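Can a Robot Tidy Your Room Yet?

Maybe you have dreamed of it. You press a button, and a robot puts your socks in the drawer. Some machines already do one job well, such as washing dishes or cleaning the floor. But tidying is many small jobs together, and each one is new every time.

Think of a cable. You can pick it up without looking much. Your fingers feel where it is and how hard to hold. A robot has to find the cable first. Then it must decide where to grab.

Boxes are easier. A box keeps its shape when you lift it. A cable bends, slides and crosses over itself, so it almost never lies the same way two times. Look for the three black cables on the table between the two robot arms. One lies in a long, wavy S. Can you follow another one through its tangle with your eyes?

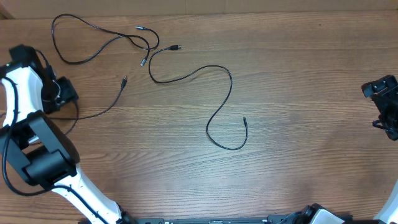 How does a robot learn?

It practices, a lot. Maarten Lambrechts teaches robots at a workshop in Sirstead. For his cable project, called Grindar, people guided the arms by hand through the same job over 3,000 times. The computer saved every movement and looked for what the good tries had in common.

After this, the robot got 70 new cables to put away. It was slow, and with the knotted ones it often pulled the wrong loop and made the knot tighter. You have maybe done this too with your shoes!

So, can it do chores?

Some of them, in some places. In a factory, where every part waits in the same spot, robot arms work all day. In a bedroom, things lie everywhere — under the bed, inside a sleeve, behind the door. For this kind of work, people are still much better. Your socks will wait for you a few more years.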